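3.2 Wall coverings and perceived room size

The second part of the survey asked residents of Omdale and Festville how they chose coverings for small rooms. We received 709 usable replies. Respondents were shown four sample sheets, each with a different type of print, and were asked which they would hang in a room with only one window. Plain sheets were left out, as they had been covered in the earlier Dizon study.
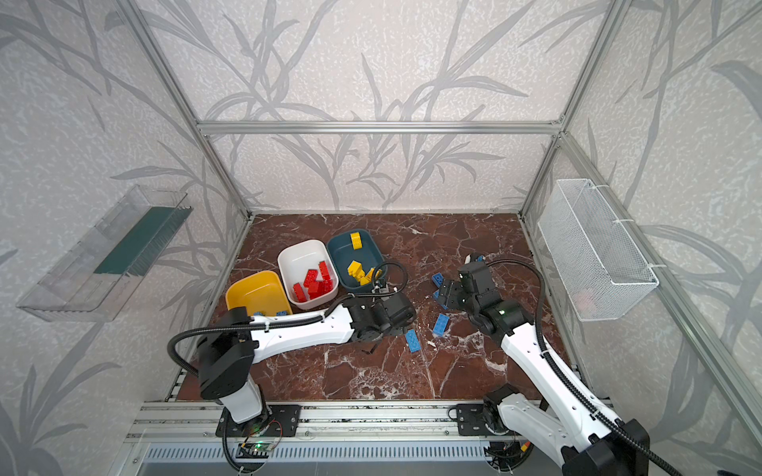

Figure 3. Leaf and reed print in gray on a pale gray ground, carried across the back and both side walls.

Scale was the reason respondents gave most often for rejecting a print. Large flowers were described as "heavy" or "too close," and small repeats as "busy." Prints with long, sweeping shapes drew fewer complaints, and several people said they would run one over three walls without a break, as in Figure 3, where the darker gray of the leaves stays near the tone of the ground. Low contrast of this kind was preferred by older respondents — a result also found by Ansari in her interviews with tenants in Rarneo.

Texture was harder to assess. The sample sheets were mailed flat, and many respondents judged them by touch under a desk lamp. Answers on texture are therefore reported separately in Section 4.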